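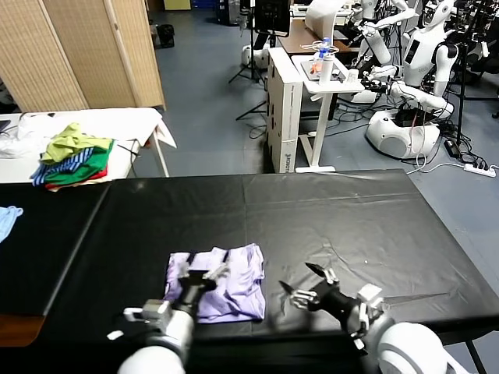 Left gripper on the shirt, right gripper open over the table cover.

Two-arm shirt folding: fingers slide off the cloth on black plastic sheeting

Ustik

I am building a two-arm folding setup in a shared workshop. The table is covered in black plastic sheeting. The arms are controlled over a Clendov interface board, with multi-fingered grippers on both wrists. Towels are fine. T-shirts are not.

The left hand presses on the cloth and closes, and about half the time the fingertips skate over the fabric and come up with nothing. When it does get a grip, the lift drags the whole shirt towards the front of the table. Fingertip closing speed is 30 mm/s and the wrist comes down vertically. I have tried more downward force and it made the bunching worse.

Is this a fingertip problem, a table problem or a motion problem? I would prefer not to change the table covering, as other members use it. 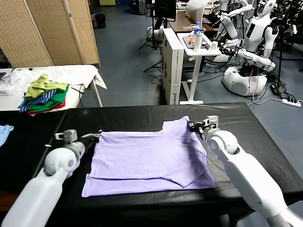
The second stage is to hold both upper corners, lift together and lay the shirt down again. I have that as a fixed sequence with a pause of 300 ms between closing and lifting. If one hand has missed its corner, the sequence carries on regardless and the fold is ruined.

Mekonnen

Mostly motion. Pressing harder pins the cloth against the sheeting, so the fingers have nothing loose to close on. Come down until you touch, back off 4 mm, then close slowly while moving the wrist inward. That raises a small ridge of fabric between the fingertips. Grip the ridge.

For the dragging, lift straight up first and only then travel. Plastic sheeting also holds a light cotton shirt by static on a dry day. Wiping it with a damp cloth and letting it dry helps for a while.

On the second stage, do not rely on a timed pause. Read the finger positions after closing. If a hand has closed further than it would with fabric in it, open both hands and go back to the start. Log the closing values for a dozen good grips and set the threshold from those. Thin collars read differently from hems – keep separate values.

Zeta

Silicone fingertips. Fixed it for me.

2 people found this page helpful · 3 comments · 5 shares

Comments

Ustik: Backing off before closing is much better. Still misses on the collar side.

Mekonnen: Try approaching the collar at an angle, away from the seam.

Clendov_user: Which firmware? Mine ignored finger position reads until I updated in June.

Contact us | Copyright, all rights reserved | Back to top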